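Subject: Re: [hall-users] Nesting chairs for the big room, anyone with experience?
From: Zewditu Gudeta
To: hall-users list
Time: 21:40

Hello Bheki and hello all,

I am sorry for my slow answer. I wanted to look properly at the chairs before I write, and in May our building is full until late every evening. I keep your message here so that everybody can follow.

> From: Bheki Mtshali
> To: hall-users list
>
> Dear all,
>
> We are replacing the chairs in our big room at Irkorton. The old
> ones are on four plain feet and people drag them, so the floor
> looks terrible. We need 40 seats. The room changes twice a day:
> language class in the morning, then it must be clear for the
> dance people, then talks in the evening.
>
> I have a quote for the Hivorel chairs, the black ones with arms
> and small wheels, where the seat tips up and they push together
> in a row. I have never owned chairs like this. My questions:
>
> 1. Do they really save space compared with a normal stack?
> 2. Are the wheels all right on a wood floor?
> 3. Do you move them one by one, or can you push a whole row?
> 4. How do the arms hold up?
> 5. Anything you regret?
>
> We have a storage recess behind a folding door, 90 cm deep,
> so it is a bit tight.
>
> Thanks, Bheki

We have used this kind of chair at Atimon for 2 years now. Ours are black, with arms, four legs and a small caster on each leg. We have 35 of them, so a little less than you need, but the work is the same. I will go through your questions and then add some points which you did not ask. Three pictures are between the text.

First, a word about what they are called, because it made confusion for me when I ordered. One seller says stacking chair, another says folding chair, another says nesting chair. For me these were three different things in the dictionary. Please ask the seller to show you the seat going up and two chairs pushed one into the other. If he can not show it, ask again. I had a long telephone call with a supplier about "stacking" and at the end we were talking about two different products.

1. Space

Yes, they save space, but in another direction than you think. A normal stack goes up. A row of nested chairs goes along the wall, so you need length. Each chair you add makes the row longer by one hand and a bit. In our room the full row is too long for one wall, so we make two rows side by side. For your recess you must measure the width more than the depth. The depth of 90 cm should take one row if it runs sideways, but please try it with one real chair, and remember that the arms are the widest part. I measured the seat only, and I was wrong.

Also leave some place for the person. Somebody must stand at the open end to guide the first chair in, and if you fill the recess to the last centimeter this person has no place for the feet.

2. Wheels on wood

Our floor is light wood and it is easy to see every mark on it. After two years I can say the casters themselves did very little. What makes marks is sand. People come in from the parking area, the sand sticks to the casters, and then it is like fine paper under the chair. We put a long mat at the door and it became much better.

Please ask which hardness of caster is delivered. I understand there is a hard one for carpet and a softer one for wood and stone. Ours came with the wrong type at first and the noise in the morning was terrible – the lady downstairs came up to ask if we were bowling. The exchange was free but it took a long time.

To clean them, we turn the chair over on an old blanket and pull out the hair and thread with small scissors. We do this before the summer break and again in winter. If a caster does not turn freely, people feel that the chair is heavy, they lift it on one side and drag the other side, and then you have again the problem of your old chairs.

On this kind of chair the caster is quite small compared with the seat, and when the chair leans you can see the underside and how the leg goes down to it. It is a good position to check that everything is sitting straight.
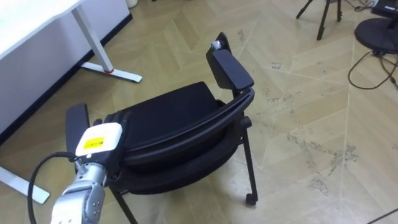
3. Moving them

One by one, at least until they are nested. The right way is simple but most people do not do it by nature. They take the chair by the arms, from the front, and pull. Then the chair comes against their knees and they walk backward without seeing anything.

Better is to go behind the chair and take it by the top edge of the backrest. The hand is high, the back stays straight, and the chair goes in front of you. You can tip it a little to turn it around a corner. When you come to a door track or the edge of a rug, tip it more.

With the seat flipped up, the chair is lighter to turn, at least it feels so. We flip the seat before we leave the table position and not at the wall, so that nobody is standing at the row doing this while others wait with their chairs. 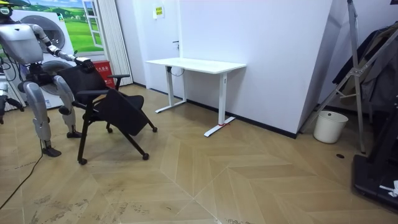
4. Pushing a whole row

You asked if you can push the row in one piece. A short row, yes. A long row begins to bend in the middle like a snake, and then the last chairs turn away and hit the wall. We had a fine scratch along our wall from this, at the height of the arms. Now we have a rule to push only short groups, and we have a second person at the front end if the group must pass the folding partition.

About your folding door, I want to say something more. Ours is a white pleated one. It is practical but it is not strong, and a chair arm goes easily between two folds. Please open it completely and hook it back before you begin. If you have not a hook, buy one together with the chairs. It is the cheapest thing in the whole project and I wish I had it from the first day.

5. The arms

The arm pads are the part where I am a bit disappointed. They are black and flat and they look good, but they are also what touches everything: the tables, the wall, the other chairs. On about 35 percent of ours the edge is a little rough now. Nothing is broken. We had some arms become loose at the screw, which is solved in a minute with the correct key. Keep this key on a string in the storage place. We lost the first one in the first week.

If your tables are low, check that the arms go under them. Ours do not go under the old tables, only under the new ones, so with the old tables the chairs stand far out and the room looks smaller.

If the dance people have a mirror or a piano, put the rows on the opposite side. I think I do not have to explain this one.

6. Seat and back

The back is good in summer because the air goes through. The seat cushion is comfortable for a normal class. For a full evening with talks, some older visitors ask for something under them, so we keep a pile of thin cushions. Dark fabric shows chalk and white dust very much and coffee not at all, so think about what you have more of in your building.

We brush the seats with the small head of the vacuum cleaner. I tried a wet cloth in the beginning and it left a pale ring on several of them.

7. What I regret

I regret two things. The first is that we painted a parking line on the floor for the chairs, with yellow tape, and the tape pulled some varnish away when we changed our mind. Mark the wall and leave the floor alone. In your case you could mark the inside of the recess.

The second is that we did not keep a few simple chairs without wheels. There are people who do not feel safe when they sit down on a chair which can roll. They hold the arms and lower themselves slowly, and the chair goes away behind them. My own mother-in-law had a fright like this, with no injury. We bought four plain chairs afterward and they stand always near the entrance. I would ask you strongly to do this from the beginning, mostly for the evening talks.

Our present routine for clearing the room, if you want to copy it, goes in this order. The tables are pushed to the side first. Then the partition is opened and hooked. Then the chairs nearest to the recess go in, and we work from there to the far wall, so that no chair has to be carried over another. Each person takes one chair by the top of the back, flips the seat, turns it toward the recess and rolls it. The last two people close the row and check that no leg stands out in the walking way.

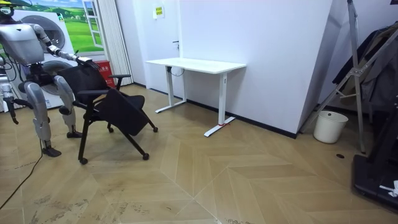

When we put the room back for a class it goes the other way, and here the common mistake is to pull two chairs out together. They hang on each other at the frame. You must lift the back one very little, maybe two centimeters, and it lets go. If you pull hard, the whole row comes with it.

About the price I prefer not to write on the list, but I can send you privately what we paid and what was the transport. Be careful with the transport, ours was calculated per carton and every carton had only a few chairs inside. Ask also if they come assembled. Ours came with the casters in a separate bag, and pushing in all of these with the hand is a long afternoon and a blister.

I have also one question back to you and to the list. Did anybody find a good cover for the rows when they stand for the whole summer? We use bed sheets now. They slide down, and on the black seats you see the dust after one week. Something with an elastic would be nice, but the rows are never the same length.

Bheki, if you like to come and push some chairs before you sign the quote, you are welcome. Before 9 in the morning the room is free and I am there with coffee. Bring your measuring tape and the width of your recess.

With kind regards,
Zewditu Gudeta
Room bookings, Atimon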